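From: Gunther Harms
To: Viltgate list
Date: Aug 11, 2022
Subject: Re: [viltgate] taping out the sorting table

Hi Kanini, hi everybody,

Kanini Owino wrote:
> I've got a long table in the back of the Harnham shed and I'd like
> to do what you folks did for the seed and button sorting, with the
> top marked off into sections. Three questions. What kind of tape did
> you end up with? I tried a shiny packing tape in March and it was a
> nightmare to get back off, I was scraping until bedtime. Second, did
> you measure it all out or just go for it? And last, do you tape the
> short way first or the long way? Ruppert says it doesn't matter and
> I say it does, and we would like this settled before the weekend.
>
> Also, if anyone has a spare tray or two, I'm in the market.
>
> Kanini

Oh, I have opinions on this one! I've been meaning to write the table business up for the list anyway, so forgive me if I run on a bit.

Tape first. I went with dark blue, the narrow kind, and I'd do it again. We tried white on my own bench at home and it looked great for a week and then it looked like something off a gym floor. Blue doesn't show grime the same way, and you can find it with your eyes when the light is bad, which in my garage is any time after four. Packing tape I wouldn't wish on anyone, I'm sorry you had to go through that. Get a low-tack tape, press it down with your thumb as you go, and don't stretch it. If you pull it tight while you're laying it, it'll want to creep back on you later and then you've got little curls at the ends. 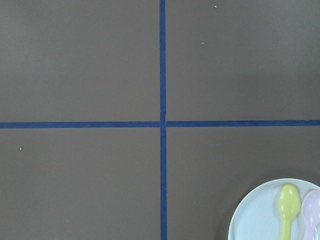 Measuring is where I'm going to disappoint the careful people on this list. I measured at the two ends of the table, made a pencil tick, and then eyeballed everything in between. Two of you have already written to me privately about the crossings, so yes, I know. The crosswise line comes in as two pieces, one from each side, and the right-hand piece sits a hair higher than the left, so you get a tiny step where they meet the long strip, and there's a sliver of bare table showing in the joint too. The long one leans a little as well. Does it matter? Not for what we do! A bean doesn't care which side of a sliver it's on. If you're cutting fabric to the lines, or laying out quilt blocks the way the Guvia group does, then get a long straightedge and a helper and do it properly, and for heaven's sake run each strip in one piece and let it cross over the top of the other one.

Now for the great dispute. Kanini, you're right, and you can read this part aloud to Ruppert. Long way first. The long strips are the ones that wander, so you want a clear table when you lay them, with room to walk backward and sight down the line. Then the short ones go across and you can use the long ones to check yourself. I did it the other way around at home and spent a whole evening peeling and re-laying, muttering the entire time.

How big to make the sections? Bigger than you think. My first try at home had 24 of them and it was like working on a checkerboard, I kept setting my elbow down in somebody else's lima beans. I went to 17 after that (don't ask how you get to 17, there was a vise in the way) and it was still too many. What I'd do now is put your biggest tray down on the bare table, leave a hand's width all the way around it, and let that be your section. Everything else you sort is going to be smaller than the tray, so you're covered.

On trays, shallow with a rim, please, and a color that isn't the color of your table. A brown tray on a brown table is how I lost most of a jar of shirt buttons, and I was only gone long enough to make coffee. Bright green has been wonderful. You can see from across the room whether there's anything left in it, and the rim is enough to stop things rolling but low enough to get your fingers in flat. The deep ones look more useful in the store and then you're digging in them like a raccoon. Give the tray a section all its own and keep it there. I like mine near the left edge, being right-handed, so I pick up from the left and sort out toward the middle. Lefties, flip it.
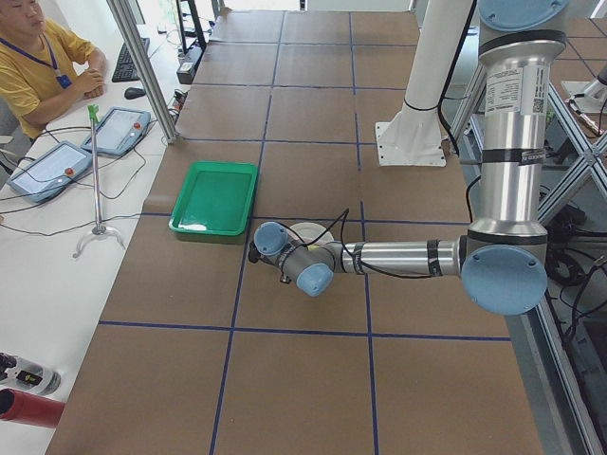 A FEW ODDS AND ENDS

Wipe the table down before you tape and let it dry all the way. I give it until the next morning. I know that sounds fussy but tape over a damp spot will be up again by Saturday.

Keep the leftover roll somewhere you'll find it. You will want to move a line, everyone moves a line. I've moved mine 3 times.

If you use labels, put them on a scrap of the same tape and not on the table itself. Pencil rubs off it, a marker is fine.

And when it's time to pull it all up, go slow and pull back low over itself, almost flat to the table. Mine had been down nearly 21 weeks and came up clean except for one corner where I'd set a hot mug.

Kanini, I do have one spare tray, it's yours if you can pick it up. It's orange, I hope you can live with that. Send me a note off list and tell me when you'll be over this way. And let us all know what Ruppert says!

Gunther

Recent messages on this list
Re: [viltgate] button jars, lids wanted
[viltgate] Guvia quilt layout day, who has a straightedge?
Re: Re: [viltgate] telling pole beans from bush beans once they're out of the packet
[viltgate] Harnham shed key
Re: [viltgate] getting old tape residue off a bench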